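Ticket 3794
Property: Pirnelberg, unit 87
Opened: 07/01/2023
Category: Bathroom / Sink
Status: Monitoring

Problem as reported
Sink drains slowly and leaves a gray film on the bottom of the bowl. Tenant also reports a musty smell when the cabinet doors are closed. Toilet flushes normally. No other drains in the unit are affected.

First visit
The vanity is the standard white one with two doors and a ceramic top, single-lever chrome faucet. The sponge was on the right side of the counter, next to the toilet.
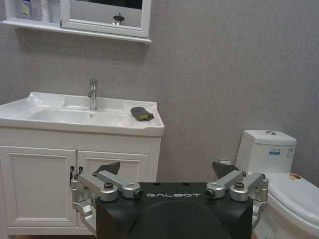

Ran the faucet fully open for one minute. Water rose in the bowl and took a long time to go down. Pulled the drain insert and removed hair and soap residue. Flow was better but still slow, so the blockage was not only at the top.

Put a bucket under the trap and took it off. It was half full of sludge. Cleaned it in the utility sink and refitted it with a new Prolari washer, as the old one was flattened on one side. Hand tight plus a quarter turn. Wiped the cabinet floor and left the doors open to air out.

Test: poured 550 ml of warm water with dish soap, then ran the faucet again. No drips at the trap after 2 full bowls. Dry paper towel under the joint stayed dry.

The film on the ceramic is soap scum and hard water. Used Nitesero bathroom cleaner on the bowl and the front edge, let it sit, rinsed, and went over it with the soft side of a sponge. Do not use the scouring side on this finish.
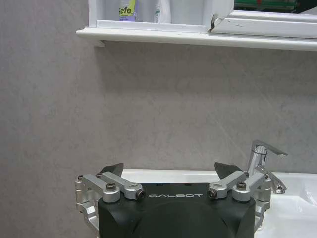
Tenant notes
Rinse the bowl with hot water after shaving. Lift out the drain insert once a month and clean it. No chemical drain opener, it is hard on the washer.

Open items
Smell: recheck in October. If it comes back, look at the wall connection behind the trap. Spare washer ordered from Sisay, same size, to be kept with the unit file.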